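Press-on nails deserve a better name than they've got

By Nafula Nyamweya
January

I wore gel on my nails for most of my working life and I stopped last winter. My nails were thin, they bent backwards when I opened a can, and the appointments had crept up to a price I didn't want to say out loud. Since then I've worn press-ons, and I think they're the better choice for most people who like a manicure and have a normal week to get through.

The usual complaint is that they look cheap. Some do. The set I bought first had a thick edge at the cuticle and a shine like a dinner plate. But a good set, sized properly, is hard to pick at arm's length. My friend Yuk-lan Mak did nails in a salon for years and she didn't notice mine until I took one off at the table to show her.

Sizing is where people go wrong. They choose the nail that covers the most skin, then wonder why it lifts. If you're between two sizes, take the larger one and file the sides down. I do this with a plain 180 grit file and it takes less time than waiting for polish to dry.

The second complaint is that they fall off. I have lost one in a swimming pool and one in a bag of potting mix, so I won't argue that it never happens. Both times I had skipped the alcohol wipe. With clean, dry nails and glue, I get ten days. With the sticky tabs I get 3, and I only use those for a wedding or a weekend away.

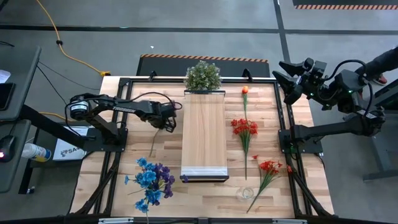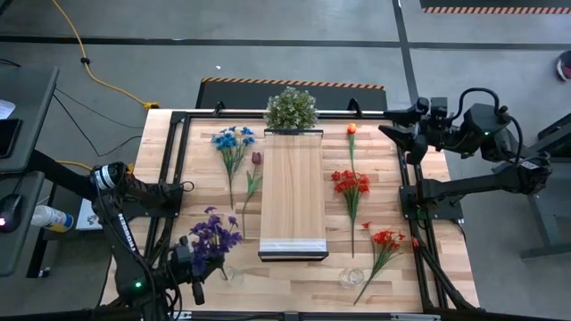
Colour is a matter of taste, but I do think the brands play it too safe. Every shelf has the same pale pink, the same red and the same French tip. I'd like more greens and more flat, dull colours, the kind you'd see on a garden shed. Tanavlow sells a moss shade, number 342, that I've bought four times. Their florals are less good. The petals are printed too small and from any distance they look like a rash.

My real quarrel is with the price of the fancy sets. Hand-painted ones can cost as much as a salon visit, and the sellers justify it by saying you can wear them again. You can, if you soak them off slowly in warm soapy water and scrape the old glue from the back. Most people rip them off in front of the television. If that's you, buy the cheap box and don't feel bad about it.

I'm told that salon work is about more than the polish, and I accept that. Dae-han Do, who used to do my gels in Markby, was good company and I still miss the chat. I go in for a proper hand treatment every couple of months and tip him well. He files my nails short, tells me they're growing back stronger, and I glue the moss green on when I get home.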